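¿De verdad usamos solo el diez por ciento del cerebro?

Seguro que lo has oído en una película, en el patio o en un anuncio. Dicen que casi todo tu cerebro está dormido y que, si lo despertaras, serías un genio. Suena muy bien. Por eso mismo conviene desconfiar un poco.

¿Quién lo ha medido?

Es la primera pregunta que hay que hacer siempre. Y con esta frase pasa algo raro: se repite mucho, pero casi nunca viene con una prueba al lado. Hay máquinas que muestran qué zonas del cerebro trabajan mientras una persona lee, habla o duerme. Con ellas se ve actividad por todas partes, también de noche.

Piensa en algo tan simple como juntar las puntas de los dos dedos índices. Tienes que saber dónde está cada brazo, doblar los codos y frenar a tiempo. En eso trabajan a la vez varias partes del cerebro, y tú ni te enteras. 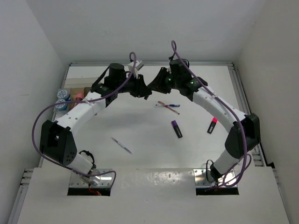 ¿Y los juegos para «despertar» el cerebro?

En Flunura leímos la caja de uno llamado Ullora. Prometía una memoria mejor en 11 días. ¿Mejor que cuál? ¿Cómo lo comprobaron? La caja no lo decía. Si practicas mucho un juego, te vuelves bueno en ese juego. Que eso te ayude luego con las fracciones es otra historia, y habría que demostrarla.

Haz la prueba

Apunta 2 frases de anuncios que empiecen por «la ciencia dice». Busca qué estudio es y cuántas personas participaron. Un estudio con 500 personas suele dar más pistas que uno con 2, aunque tampoco basta con que sea grande: también importa cómo se hizo. Si no encuentras nada, escribe al lado «sin comprobar» y sigue buscando.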